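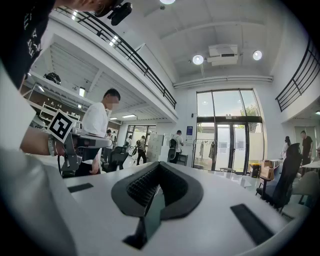
Figure 7. The main workroom at Jistmont, seen from the table toward the glass door, with the shelving at left and the balcony railings overhead.

4.2 The double-height room

I'll admit I had a favorite going into this part of the study, and it was the Jistmont room (Figure 7). We looked at 12 shared workrooms across Juvville and Bulstead, and most of them were low, square and lit from above all day long. Jistmont goes up two stories, has a black metal railing along the upper level, and gets its daylight from a tall glass door and window wall at the back. You can see a tree from in there! That came up again and again in the comment cards, usually before anybody got to the questions we'd asked.

What I wanted to know was where people put their stuff, and whether a tall room changes that. Our logging sheet (the Boutros sheet, described in Section 3) gave us 1,297 entries over all the rooms, each one a single item being set down or put away. We dropped the entries with no location filled in, which left us with about 1,000 to work with.

The white shelving at Jistmont sits under a lower piece of ceiling with its own rectangular light, and I think that matters more than we expected when we drew up the plan. It's a smaller, cozier spot inside a big room. Small things collect there – the shelves hold a real assortment – and even the top shelf gets used, as the dark, helmet-like dome in the figure shows. At Bulstead the top shelves were mostly bare, and the units there stood against a full-height wall with no light of their own.

The table was the other magnet. People told us they liked to stand at it, look down at what they were doing and talk across it, and they weren't in any hurry to clear it afterward. I had guessed the upper level would take some of that overflow, but carrying things upstairs was rare in our entries, even in April when the room was at its busiest. The railings are nice to look at, but a flight of stairs is still a flight of stairs. We come back to the lighting over the shelves in Section 5, where we try the same kind of lamp in two of the low rooms.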